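Gemine Garden is a walled garden and small arboretum on the edge of the village of Dreltov. It was laid out on the site of a disused brickworks, and the outline of the old clay pit can still be traced in the shape of the lower lawn.

The brickworks closed when the clay ran out, and the pit was left to fill with rainwater. The land was later bought by Patricio Villalba, a nurseryman, who drained the northern half and built terraces from broken brick and subsoil. The southern half was kept as a pond, now known as Ndlovu Water. Villalba planted mainly birch, alder and willow, which cope well with heavy ground.

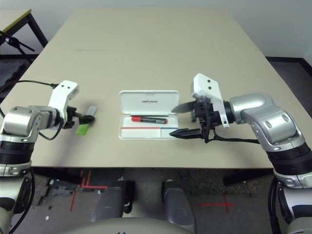
Marker in an open white case on a tabletop.

The collection holds 682 labelled trees and shrubs. The oldest part is the Kiln Walk, a straight path between two rows of hornbeam that ends at the base of the former chimney. The fern bank beside it was added by Manju Pal, the second head gardener, who also replanted the rose beds with hardier shrub roses after repeated losses to black spot.

Two gates serve the garden. The east gate is open daily, while the pond gate is used only on Saturday and for school visits. The terraces are reached by steps, but a level path runs from the east gate to the lower lawn. Autumn colour is usually at its best in October - the birches turn first, followed by the hornbeams. The pond path is closed when the water is high.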